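Checking a grasp success detector before you trust it

Most grasp detectors I get handed are one line of code: if the fingers stopped before fully closed, report success. Fine for a block. For thin cutlery I don't believe it, and you shouldn't either until you've run the steps below. I used Onader for the logging, but any tool that lines up joint readings with wrist video will do.

Step 1. Close the gripper on nothing, 60 times, and log the final finger width. Write down the spread. If a spoon handle is thinner than that spread, finger width alone can't tell you anything.

Step 2. Log real grasps, and save the wrist frame at the moment the detector fires. Label each one by eye, with the detector's answer hidden. Emrys Beddoe labeled our set a second time and disagreed with me on 9, so don't skip the second person.

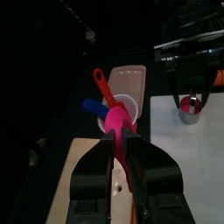
Wrist view: pink spoon between the near fingertips, second gripper over the metal cup.

Step 3. Don't let a single frame settle it. A spoon between the fingers could still be resting on whatever is behind it. Have the controller raise the arm, wait, and grab another frame. Call it held only if the object stays put relative to the fingertips in both.

Step 4. With two arms, check the labels per arm. The Kadirley script I started from had one shared success flag, so either gripper could set it. Search your code for the same thing.

Step 5. Rerun with the threshold moved up and down by 3 percent. If your success rate jumps, you tuned to your own table.

Our detector still called 13 misses "held" after all this. I'd log the raw widths with every run and keep a person reading them.

Arlo Pennington, 27 November 2025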